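Search the forum Go
2 min read

Sandwich stacking by teleop - how square do you make your demos?

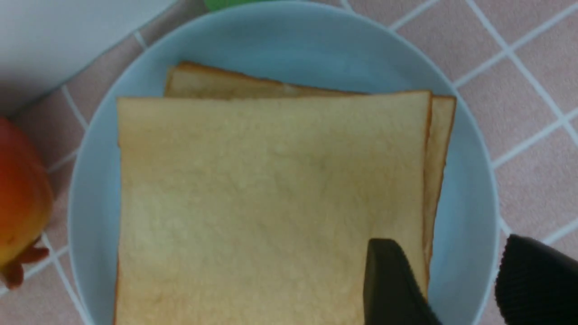
tichy_k
Hi all, Kristýna Tichý here, and I am having way too much fun with this! I've been teaching our arm to stack bread by remote control, 42 demos since Wednesday. Where I'm stuck is deciding what counts as a good one. With the top slice sitting down and left of the bottom one like that, crust showing along the top and right, would you keep the episode or toss it?

Machala_Mo
Keep it! I threw out every crooked stack in my first 100 and the policy froze the moment a slice landed off center. Messy starts are gold if you go on and fix them.

uvura_fan
Have to disagree with Mo a bit. Fixing is great, but if you END crooked you're teaching crooked. I'd nudge the top slice over before you hit stop.

Machala_Mo
Fair, I meant keep it with the nudge included. Do it slowly though - bread dents.

dikillow
Has anyone tried guiding the arm by hand for this? I get much smoother paths than with the controller, and it's a blast.

uvura_fan
Smoother, sure, but my hands end up all over the wrist camera view. Remote for me.

tichy_k
Love this, thank you! I'll record 2 sets tonight, one with nudges and one without, and post both.

Related threads
Folding towels: 766 demos later
Clusham meetup in September
Which controller for small hands?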